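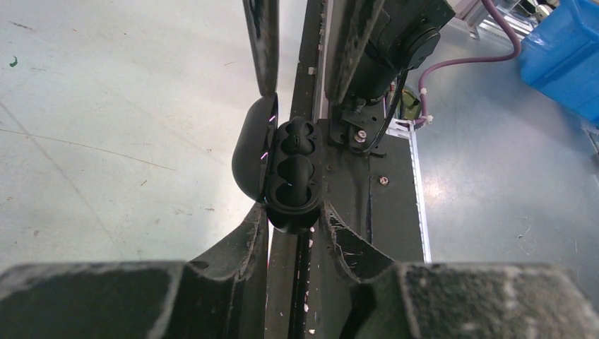
Open black earbud case at the fingertips. Check out the fuzz on those finger edges!

The two-arm cell at Votdale got its November service, and I spent a happy morning getting in Angharad Bevan's way while she did it. If you've followed the earbud case work at all, you know this is the cell everybody wants time on, so having it down for even half a day causes some grumbling (mostly mine).

Fingers come first. Angharad checks the pads every 4000 grips, and by then they're dusty and scuffed and starting to fray along the inside edges. She goes over them with a dry brush, then a lint-free cloth, and no solvent at all, after we ruined a set with it last spring. Pads that still have a clean slope on the inside go back to work. The rest get swapped, and a full set from Tomoana runs us $885, which explains why she's so patient with that brush.
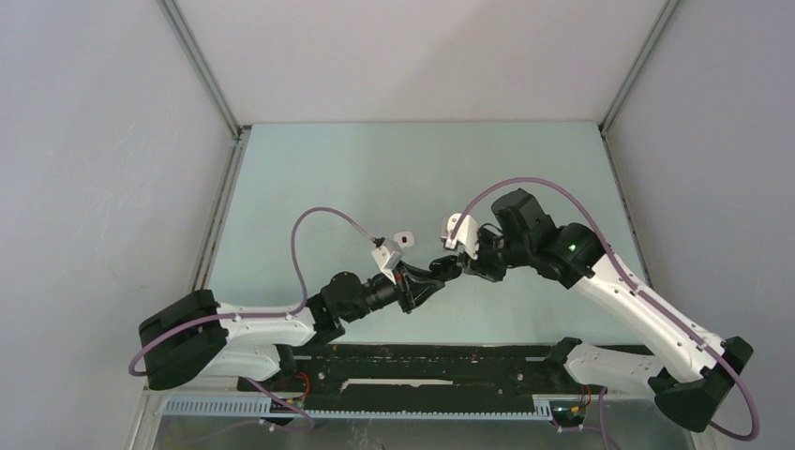

Next up is the cabling, and this is where I learned something. The purple cables need enough slack to let the wrists turn all the way, but if the loop gets too big it can snag when the arms come in close. She moves each arm slowly through its whole reach by hand, watching the loop the entire time, and re-ties anything that has crept. On this visit the left arm needed a little more length at the gripper end and the right one was fine. She also puts a driver on the mounting screws along the base rail, left to right, same order every time, and marks the sheet as she goes. 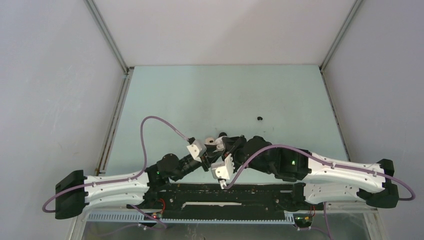

Fingers nearly touching, with a green light on each arm.

Then the arms get powered up and brought together in the middle, very slowly, to see that the two grippers still agree on where the middle is! Ours had drifted a hair, so Angharad re-ran the alignment in Prirnix. It took 34 minutes, and I used them to go find coffee.

Last comes a test with real parts. The cases are slick and rounded and they love to squirt out of a worn grip, so they make a great check on fresh pads. She has it hold a case low down, near the bottom, and wants 3 good holds in a row on each arm before she signs.

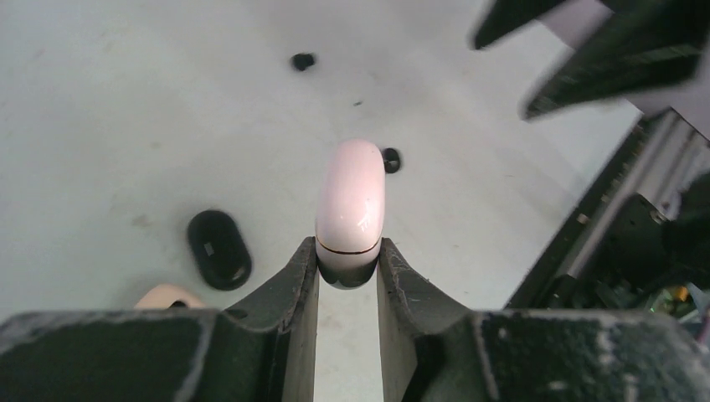
A glossy pink one held upright, with a black one lying off to the left.

The sheet was signed before lunch and the Clikdale crew had the cell booked for the afternoon. Next service is at the next 4000, and spare pads are in the drawer under the bench. Please write it down if you take a set.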